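How Does a School Buy a Robot?

A robot can cost as much as a used car. Before anyone buys one, somebody has to work out what it is for, what it will cost, and what else has to be bought along with it. Grown-ups call this making a budget. A budget is a list of the money you have and the things you plan to spend it on.

In this explainer we follow the plan made at Dedmont, a school that wanted a robot for its science and technology room. The teacher in charge is Bautista Iturra. His class helped write the list.

Step 1: Pick the job

The first question is what the robot will do. The Dedmont class started with a long list of jobs. They wanted it to feed the fish, carry trays, pick up trash and sort pencils. A robot that does everything costs far more than a robot that does one thing, so they had to choose. They chose sweeping up small trash from a hard floor.

Sweeping is easy for you. You hold the broom in one hand and the dustpan in the other, and you hardly think about it. For a robot it is a two-arm job. One arm moves the broom while the other keeps the dustpan on the floor. If the pan tips up, the trash goes under it.

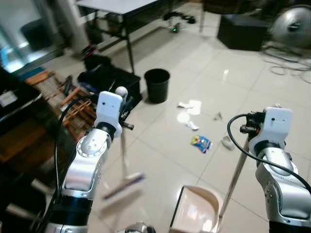
Photo: Boiko Workshop

A robot with one arm is cheaper. It could push a broom, but it would need help with the dustpan. The class wrote "two arms" at the top of the list and underlined it.

They also wrote down the kind of trash they had in mind: snack wrappers, bits of paper and small pieces of plastic. Paper can be harder to sweep than you might expect. A flat sheet sticks close to the floor and the bristles can slide right over it. A crumpled piece is easier to push.

Step 2: Find the price

The class looked at two machines. The Bullton has two arms and costs $3,669. The Garka also has two arms and costs $3,000, but it comes without grippers. A gripper is the part at the end of the arm that holds things. It does the work of a hand.

A set of grippers for the Garka costs $959. Now do the addition:

$3,000 + $959 = $3,959

So the Garka costs more than the Bullton once you add the part it needs to pick up a broom. This happens often when people buy equipment. The first price you see is called the base price. Always ask what is included.

Step 3: Think about the fingers

Grippers come in different kinds. Some have hard, smooth fingers. Others have fingers covered in something rough or soft, which can help them hold on.

Try this at home. Pick up a shiny plastic bottle with dry hands. Then try it wearing a knitted glove. Does it feel different? Now try a pencil, then a sponge. Each thing needs a different kind of grip. Squeeze too little and it slips. Squeeze too hard and it may bend or crack.
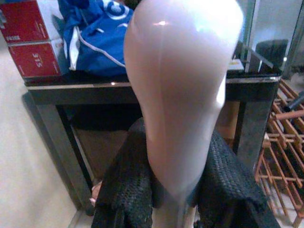 A shape that is wide at one end and narrow at the other gives the fingers a choice of places to hold. The narrow part fits between them more easily. The wide part may be too big for them to close around. When you shop for a gripper, look for the number that tells you how far the fingers open, and then measure the things you want it to pick up.

The Dedmont class measured the broom handle, the dustpan handle and a water bottle. They took the widest one as their rule. Any gripper that could not open that far came off the list.

Step 4: Add the other costs

Here is what else went into the plan:

A broom and dustpan with handles the grippers can hold
Spare finger covers, for when the first ones wear out
A place to plug in, with the cables kept off the walking path
Training for two teachers
Repairs

The class set aside $500 for all of this. Mr. Iturra thinks repairs will use up most of it. Moving parts wear down, and a robot arm has a lot of moving parts.

Step 5: Decide when to buy

The school gets its equipment money once a year. The class finished its plan on Mon 7 April and handed it in the same day. If the plan is approved, the robot will be ordered in December.

The total for the Bullton plan looks like this:

Robot: $3,669
Other costs: $500
Total: $4,169

Words to know

Base price: the cost before any extras
Budget: a plan for spending money
Gripper: the part of a robot arm that holds things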